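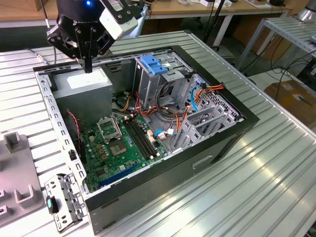
Fig. 1. Tower on its side, panel off, socket open.

April, bench notes, started 14:40

Second tower from the Rorngate lot. Side panel is off. CPU socket is empty with the load plate up, and all four memory slots are empty too. Kjell wants the plate closed before the case goes back on the shelf, cap on first. Caps are in the Sternska tin, second drawer. Don't lay anything on the board until that's done.

Order for stripping, same as we agreed for the first one:
Data cables off at the drive cage end, then at the board. Tag both ends. The orange, red and yellow ones run in a bunch and are easy to mix up.
Short blue cable near the edge of the board stays in for now. Fedir to check what the header is.
Drive cage next. It has two blue tabs on top, so try those before reaching for a screwdriver.
Power supply last. Copy the label into the log under 368.

Thin red and black pair by the socket: leave it alone until Yến has traced it.

Screws go in the lid marked 2, not loose on the bench. We lost 40 minutes to one screw last time.

Still to ask Ostap: do we keep the long blue expansion slot covered in storage, or only the memory slots? The sheet doesn't say.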